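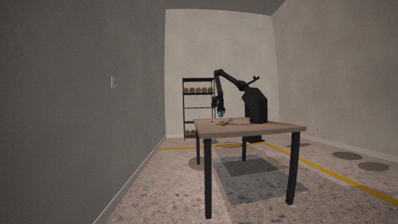 *Slide 1. The simulated work cell: arm, table, shelving, yellow floor lines.*

**Speaker notes: open day at Stetgate, November**

Talk is 25 minutes if I do not rush. Please speak slowly in the first part, the hall has an echo.

**Opening (slide 1 stays on the screen)**

Good afternoon, and thank you for coming to Stetgate. Before we walk to the real arm, I would like to stay with this slide for a few minutes. It is a computer model of a work cell. We built it at Starorow before we bought one meter of cable, and most of our good decisions and also two of our bad ones were made inside it.

The arm stands behind the table and reaches over its far side. The small colorful pieces on the table are the work. The task is very simple to say: pick one piece, move it, let it go. In this moment the gripper is open above the table and does not touch anything.

(Point to the teal gripper. People in the back rows do not find it by themselves because the arm is black and big and takes all the attention.)

The fingers go together at the bottom, like a narrow cage. For small pieces this shape is kind to us. For flat pieces it is not so kind, and I will come back to this.

**Why we make a model first**

My first answer is money, and I think it is better to say it directly. When the arm in the model hits the table, I press one key and start again. When the real arm hits a real table, I write a report.

The second answer is about repetition. We ran 500 picks in the model before the first pick in the hall. It took one night. In the hall the same number took us 4 days, with stops for lunch and for one broken connector.

Short pause here. Somebody usually asks already about the accuracy. Say that it comes on the next slide.

**The floor and the lines**

Look please at the yellow lines on the floor. In the model they stop nothing, the arm does not know that they exist. But we put them there so that everybody who works on the project has the same picture in the head of where a person may walk. In the real hall you will see yellow lines too, and I ask you kindly to stay on the outer side of them, also when the arm is not moving. An arm that stands still may be only waiting.

The floor is speckled, and this was a long discussion in our team. A plain gray floor is faster to compute. However, the vision software from Drudance learned on plain floors too well, and then it was confused by the first real floor it met. So now we use floors with a pattern, and we change the pattern often. The same goes for the walls and the shelves.

**What did not work**

I want to be fair in this part.

- Light. In the model the light was the same all day. Our hall has windows to the west, and at three in the afternoon the software lost the pieces.
- Flat pieces. In the model the gripper took them nicely. In reality it pushed them away over the table. We changed the friction value and then the model was wrong in the other direction.
- Table height. The drawing and the real table were different by 5 millimeters. We found this on the second morning and I was not proud.

After the corrections, the real arm finished 80 percent of its picks without help. I know that some suppliers show higher numbers. Ours includes the flat pieces and the afternoon light. (Do not say more about suppliers, even when they ask.)

**The demonstration**

We go now to the Bevan hall, through the glass door on the left. Groups of ten or less, please. The order is:

1. The operator starts the arm at slow speed and you watch one full round.
2. The same round at working speed.
3. One guest may move the pieces to other positions. The arm is locked during this time, and the operator must hold the key in the hand.
4. The arm tries again with the new positions.

At point 4 it sometimes fails. Let it fail, do not talk over it. In the spring I apologized too much and the visitors remembered only the apology.

Long hair tied, scarves off, bags stay on the chairs. Photos are allowed, flash is not, it disturbs the camera system.

**Questions they probably ask**

*How long did the model take to build?* Nearly three weeks, with one person. The shelves and the room were quick. The contact between fingers and pieces took most of the time.

*Can we have the files?* The room and the table, yes, write your address on the list by the door. The arm model is under license and I cannot share it.

*Does it replace people?* At Stetgate the sorting was done by the night shift, who now do the inspection. I can speak only for this site.

**Closing**

Thank them, remind them about the coffee near the entrance, and collect the visitor badges. Turn the projector off before going to the hall!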